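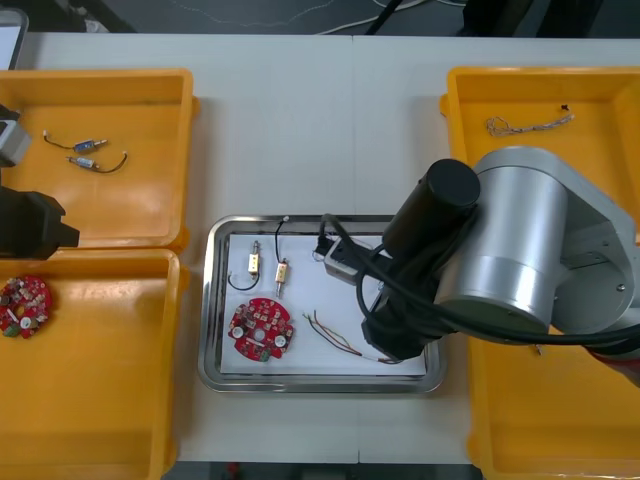

Steel tray in the middle, yellow ones on each side

Sorting small parts for resale, is it worth the time?
Forum: Bench and Storage

grikia_parts wrote:
I bought a mixed lot of surplus electronics from a shop that closed in Brudthorpe. By the seller's list it comes to 1,978 pieces. I started in September and so far I have 759 sorted. My plan is to sell the better parts in small lots and keep the rest. I work by type first, then by value, then by whether the leads are still long enough to use. At this rate I will be at it all winter. How far do you sort before you list anything?

solderhand wrote:
By type and no further. Buyers who want mixed lots don't care about the values, and buyers who do care will test everything again anyway.

mill_road_80 wrote:
I disagree with that. I sold 80 bags of sorted capacitors last year and they went for three times what the mixed bags brought. You have to print a label with the value and the voltage. A bag that says "assorted" sits there for months.

solderhand wrote:
Three times the price for how many hours, though? Count the hours at any wage you like and the mixed bags win.

mill_road_80 wrote:
I do it in the evening with the radio on. I don't charge myself for that.

Sevell wrote:
What are you putting them in when you're done? I had the Atanasov drawer cabinets and the dividers slide around. Every time I shut a drawer hard, two values ended up in one slot. I went back to paper coin envelopes in a shoe box, standing up, value written in the top corner. They cost me next to nothing for 1,000.

grikia_parts wrote:
Envelopes might work for the resistors. Anything with a wire on it gets tangled or pokes through, so I was going to use bags for those.

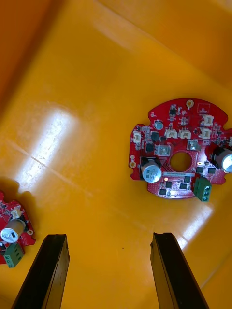 Do you need antistatic bags for all of it?
Only for the chips and transistors. Resistors, plain capacitors, switches and connectors are fine in ordinary zip bags.

tin_lid wrote:
Same here, and I would put MOSFETs at the top of that list. Don't reuse old pink bags for them either. The coating wears off with age and you can't tell by looking.

solderhand wrote:
I've reused pink bags for years and never had a return.

tin_lid wrote:
A damaged part can pass a quick test and fail later. Your buyer may just not have written to you.

mill_road_80 wrote:
Back to the first question. Sort one type all the way, list ten bags of it, and see what they sell for before you do the rest. If they don't move, sell the remainder mixed and get your table back.

grikia_parts wrote:
OK, I'll finish the capacitors and list those first. Will post the prices when I have them.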